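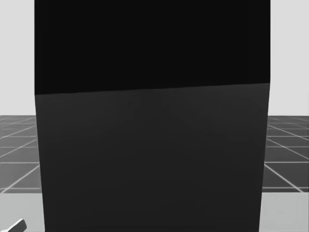

A large dark box, seen from very close.

Sewwandi Munshi has spent most of her working life reading the minutes of small companies. She advises family firms and groups of subsidiaries on how their boards are run, and for the past four years she has looked after the company secretarial work at Herath, which has 23 companies under one holding company. We spoke to her about directors who sit on more than one board in the same group, and what happens when the interests of those companies part ways.

She began with the wording of the duty. "A director owes the duty to the company," she said. "The person who appointed you is somebody else. People nod when you tell them that, and then they go into the meeting and vote the way the parent wants without a word of discussion."

In a group where every subsidiary is wholly owned and solvent, she said, this rarely causes trouble. The shareholder can approve most things, and what suits the parent usually suits the company below it. Trouble starts when there is an outside shareholder, or when one of the companies is short of money.

She gave the case of Vatbridge, a joint venture in which Herath held the larger share and the rest belonged to a supplier. Three of the five directors were also directors of Herath. In June the board was asked to approve a loan from Vatbridge up to the parent, at a rate below what the bank was paying on deposit.

"The paper was two pages long," she said. "It set out why Herath needed the money. It had nothing in it on why Vatbridge should lend it. I sent it back and asked for a third page."

The third page took two weeks. In the end the rate was raised, the loan was made repayable on demand, and the three shared directors declared their interest and left the decision to the other two. The articles had to be checked first, to see whether two directors were enough for a quorum. They were, but only because of an amendment made when the venture was set up.
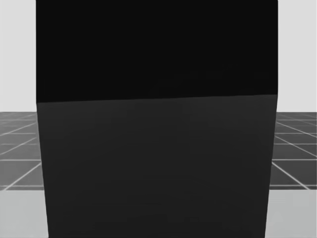
The same kind of dark surface, in two shades.

Munshi thinks the quorum point is the one most often missed. Standard articles may stop a conflicted director from voting or from being counted, and in a group where the same people sit everywhere, a board can find it has no one left to make a decision. She asks clients to read that clause before they appoint anybody.

"If you've copied the articles from the last company you set up, you may not know what's in them," she said. "I've seen a set that still had another company's name in clause 89."

Asked whether a general declaration at the start of the year was enough, she said it helped but did not finish the job. A standing notice that a director also sits on the parent's board covers the plain fact of the appointment. It does not cover a bonus tied to the parent's results, or shares held by a husband or wife. Those need to be declared separately, and again if they change.

She was also asked about information. A director of two companies may learn something in one meeting that matters a good deal in the other. Her view is that the parent and subsidiary should agree in writing what may be passed between them, and that the agreement should be made at the time of appointment. At Kullik, a packaging business she advised before Herath, there was no such agreement. A director heard at group level that a site was to be closed and then sat through a subsidiary meeting at which a new lease on that same site was approved.

"He kept quiet because he thought he had to," she said. "Perhaps he did have to. But he should have left the room, and the minutes should show that he left."

On minutes she had a good deal to say. She does not want a record of every remark. She wants the question that was asked, the main reasons on either side, who declared what, and who was present for the decision. She has no time for minutes prepared before the meeting, which she still sees in small subsidiaries where the board meets by signing a sheet of paper.

Her own practice is to put the subsidiary's name at the top of every paper and to require one paragraph headed "Benefit to this company". If the author cannot fill it in, the paper does not go out. She admitted that this made her unpopular with the finance team at first.

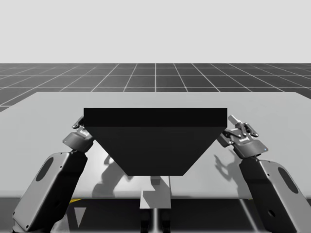

Sandamali Khan takes a different view of the paragraph, and said that in her experience it soon turns into a stock sentence that is pasted from one paper to the next. She would sooner see one independent director on any subsidiary that has outside shareholders or bank debt of its own.

Munshi did not disagree when this was put to her, but she pointed to the cost. A group of that size could not put an outsider on every board, she said, and for a dormant company there would be no sense in it. She would start with the companies that borrow.

Her last piece of advice was for people who have just been asked to join a subsidiary board as part of their job. They should ask for the latest accounts, the articles and the insurance policy, and check that the policy names the subsidiary as well as the parent.

"Then ask who you ring if you think the answer should be no," she said. "There ought to be a name."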